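Zamfira Munteanu receives me in the kitchen of the parish house in Virkden, after the second Mass. She puts two chairs near the radiator and apologises for the coffee, which is good. In June she was elected to lead the lay council of the diocese, the first woman to hold this office, and since then she has visited every deanery except Tang.

"I go to Tang next," she says. "The road is bad and the priest there is angry with me. He wrote me four pages. I answered with five."

The anger concerns the plan to join small parishes. Under the plan, the church in Wala would keep its Sunday Mass, but would share its priest with Monau. Wala has 409 baptised persons in the register and Monau has 1074, and the diocese has only eight priests under the age of sixty.

"People tell me, you are closing our church. I say, no, I am asking who will open it in ten years," says Munteanu. "My grandmother walked to that church. I am not a stranger who came with a map."

I ask if the bishop listens to her. She thinks for some time before she answers.

"He listens. He does not always agree, and he says it to my face, so I can work with him. In the last meeting we disagreed about the catechists. I want them to be paid, even a small amount. He is afraid that then only those will come who need the money. I told him that those who need the money can also believe in God."

Over 1000 people signed the letter against the plan. Munteanu keeps a copy in her handbag and has read all the names. Some are her cousins.
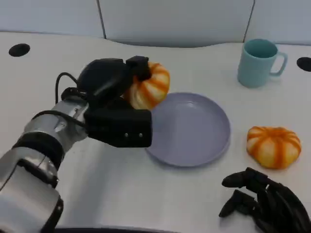

She did not study theology. For many years she taught mathematics in the secondary school, and her former pupils still stop her in the street. One of them wrote to her, and she asked him if he still goes to Mass. "At Easter," he answered. She speaks about the young without complaint. "They can build wonderful things, and we offer them a leaflet about the parish fair. We must speak to them about serious things. Death, forgiveness, what work is for. They are not afraid of these words. We are."

Does she ever think of resigning?

"On Mondays," she says, and laughs. Then she looks at the clock, because at three there is a baptism and she has promised to play the organ.

Virkden, 11/24/19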